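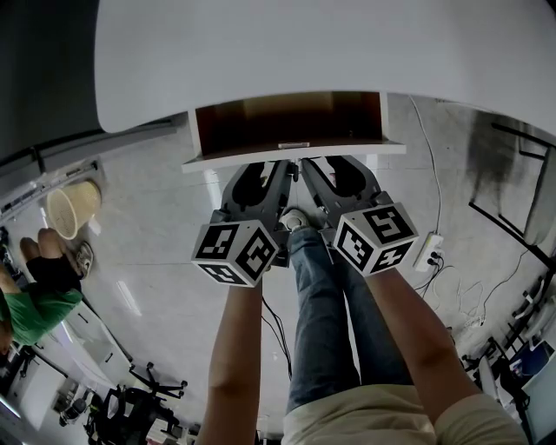
Balthasar Mösli soutient qu'un tiroir de bureau se juge assis par terre, jamais debout, et que les gens qui achètent debout le regrettent au bout d'une semaine. Je lui ai répondu que j'avais acheté le mien debout et que je ne regrettais que le prix. Il a haussé les épaules. Bref, portes ouvertes Stiltitz, notes du 19 janvier 2025, tapées dans le train du retour, je relirai plus tard (ou pas).

## Arriver

Tram jusqu'au terminus, puis à pied le long de la voie de garage. Fléchage nul. La première flèche envoie vers la livraison, la deuxième vers un portail fermé. Entré par l'atelier, du coup, ce qui m'a fait commencer la visite par la fin. Badge en papier, café correct, pas de vestiaire – manteau sous le bras toute la matinée.

## La salle des bureaux

C'est là que j'ai passé le plus de temps. Carrelage gris clair, meubles blancs bas le long du mur, chaises de bureau noires à roulettes. Une corbeille tressée par terre, couleur paille, que j'aurais volontiers emportée et qui n'était pas à vendre. J'ai demandé.

Le plateau blanc d'abord. Bord avant en courbe. Sur catalogue je trouvais ça gadget, sur place moins : on s'approche, le ventre ne tape pas dans un angle. Reste à savoir comment on colle ça contre un mur droit avec un caisson à côté. Réponse du monsieur de Stiltitz : « on ne le colle pas ». Bon.

Le tiroir ensuite, accroché juste sous le bord. Façade blanche, et dedans un brun foncé, ton bois. Très joli contraste quand il est ouvert. Question bête mais je l'ai posée quand même : la poussière de gomme, les miettes, les rognures de crayon, ça se voit sur du brun foncé ? Ça se voit, oui. Un coup de chiffon. L'intérieur clair existe aussi, sur commande, délai 7 semaines, c'est long pour une boîte.

La poignée est petite, rectangulaire, au milieu, posée en bas de la façade. Pas en haut comme sur le mien. Assis on va la chercher par dessous, la main arrive naturellement. Debout il faut se baisser. Donc Mösli n'a pas complètement tort, je ne lui ai pas dit.

Coulisses : Kuteck sur la série actuelle, Sukus avant. La différence d'après la fiche, c'est surtout l'amorti. Fiche photocopiée de travers, dernière colonne illisible, je la redemande par mail. Pour l'entretien, pas de graisse, pas de spray, on aspire le rail et c'est tout. J'ai fait exactement le contraire chez moi pendant des années.

A noter pour l'achat :

- profondeur utile : prendre la mesure à l'intérieur, la façade trompe
- un cahier A4 à plat, vérifier avec le VRAI cahier
- genoux dessous, chaise réglée à sa hauteur habituelle
- sens d'ouverture d'à côté (porte, radiateur)

## L'atelier

Donc vu en premier, raconté en deuxième. Débit des panneaux, placage des chants, perçage. Bruit énorme, bouchons distribués à l'entrée, enfin à l'autre entrée, celle que je n'ai pas prise. Le chant du bord courbe se pose à la main sur les petites séries. Un gars passe le pouce sur toute la longueur, s'arrête, revient, reprend à la cale fine. Beau geste. On est restés plantés devant à quatre ou cinq visiteurs sans rien dire.

Au fond, le rayon des déclassés. Façades rayées, fonds mal teintés. Vendus le samedi matin aux gens du coin, en liquide. Un caisson 3 tiroirs à 31 francs, réservé évidemment, étiquette au nom d'une école.

## Le reste, en vrac

Exposé sur l'histoire de la maison, raté, j'étais encore devant les coulisses. On m'a dit que c'était long et qu'il y avait des diapos de l'ancienne scierie.

Dîner chez Bühler, en face. Soupe à l'orge, pain, service rapide. Grande tablée de menuisiers qui s'engueulaient sur les vis à bois. Je recomande la soupe, moins la tarte.

Parking petit, d'après ceux qui sont venus en voiture. Toilettes à l'étage seulement, escalier raide, à signaler à ceux qui viennent avec une poussette.

Prochaine ouverture en septembre, inscription sur place ou par téléphone, groupes limités pour l'atelier. J'y retourne avec mes mesures, cette fois, et le cahier. Il me faut la largeur de la niche sous la fenêtre, plinthe comprise, et je ne l'avais pas sur moi – deux heures de trajet pour répondre « je sais pas » au vendeur.

Mösli prend le modèle droit, finalement. Livraison comprise, montage non.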